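**From the shop: changes to mending and hemming, starting May 14, 2018**

The repair counter at Kinbridge is moving to the back of the store, next to the thread wall. The old counter by the front door will be used for pickups only. If you have a ticket from April, it is still good and the price on it will not change.

We took in 133 repair jobs in April, most of them napkins, tablecloths and trouser hems. The wait got longer than we like. To bring it down, we are setting a limit of 3 pieces per ticket. You can open a second ticket once the first is picked up. Sets of napkins count as one piece if they all need the same hem.

Please wash everything before you bring it in. Cotton and linen can shrink the first time through the machine, and a hem sewn on unwashed cloth may pucker later. Iron it if you can. Pin or chalk the spots you want fixed, and write your phone number on the ticket, even if we already have it.

A few notes on hems. A narrow rolled hem looks good on light cloth but takes the longest. A double fold is the better choice for anything that gets washed every week. For curved edges we sew a line of stitching first, press the fold over it, and then sew again. Round tablecloths and odd shapes are priced by the length of the edge, so measure all the way around.

We now carry Ostska cotton thread on 1000-yard cones. It comes in white, cream, black and two greens. The small spools from Le Goff are staying, and all remaining Fernetti bias tape is 20 percent off until it runs out. We will not be ordering more of the tape.

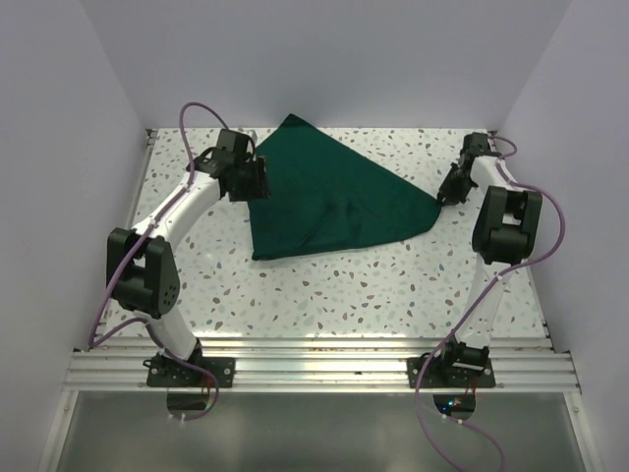
*Dark green cloth, laid mostly flat.*

Dark cloth is harder to mark than light cloth. White chalk brushes off too soon on some weaves, so we use a sliver of dry soap with a thin edge. It washes out with the first rinse. Do not use wax on anything you plan to iron, as it can leave a spot.

Scrap bags are back on the bottom shelf under the zippers. They are sorted by color this time and sold by weight. Bring your own bag if you have one.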